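I've been making my own sourdough since last August, and I want to write down where I've ended up, mainly for the two or three of you who keep emailing me for "the schedule." There isn't much of one, sorry! But I can tell you what a normal week looks like in our apartment in Altbridge.

The starter lives in the fridge door next to the mustard. I feed it the night before I want to bake, equal weights of flour and water, and I leave it on top of the fridge where it's warmer. By breakfast it has usually doubled and smells like yogurt. If it smells like nail polish I feed it again and push everything back by half a day. I used to panic about that smell (I threw out a perfectly good starter over it, and I still feel bad).

For flour I use the plain bread flour from the Flodska mill, with a scoop of their dark rye when I remember to buy it. Somebody in the comments last time swore by the stone-ground stuff from Harawira, so I tried a bag. The flavor was great, really nutty, but my loaf spread out like a pancake. I think it wanted more water and a lot more patience than I had that morning. I'll try again when the weather cools off.

Mixing is the part I've gotten laziest about. I stir everything with the handle of a wooden spoon until there are no dry bits, wait half an hour, then add the salt with wet hands. After that it's just folding. I do four sets if I'm home and two if I'm not, and my husband claims he can't taste any difference. I can see it in the crumb, but he's the one eating most of it, so fine.

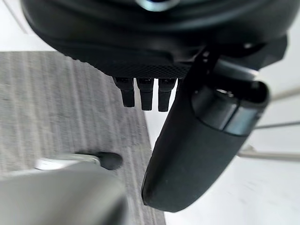 *Smooth on top, crosshatched band, three stubby prongs underneath.*

The long wait comes next, and I've tried it every way I can think of. On the counter all day, in the oven with the light on, in the bathroom after a shower (don't). What works for me is the counter until the dough looks puffy and jiggles when I nudge the bowl, then into the basket and into the fridge overnight. It's so much easier to score cold dough – before I figured that out, every loaf looked like it had been in a fight.

Baking is 35 minutes with the lid on and 16 with it off, as hot as our oven goes. I know most recipes take the lid off sooner. Our oven runs cool on the left side and I've given up arguing with it. I do turn the pot around when I take the lid off, and I put a sheet pan on the rack below so the bottom doesn't scorch.

Then you have to leave it alone, and I'm terrible at this. The bread I took up to my sister's place in Firnerport was the best I've ever made, and I'm pretty sure it's because it sat in the car for the whole drive and I couldn't get at it with a knife.

Next up is a seeded one. I've got sunflower and flax soaking as I type this, and a bag of poppy seeds that I've already spilled once – they're in the toaster, they're in my slippers, they'll be here when we move out.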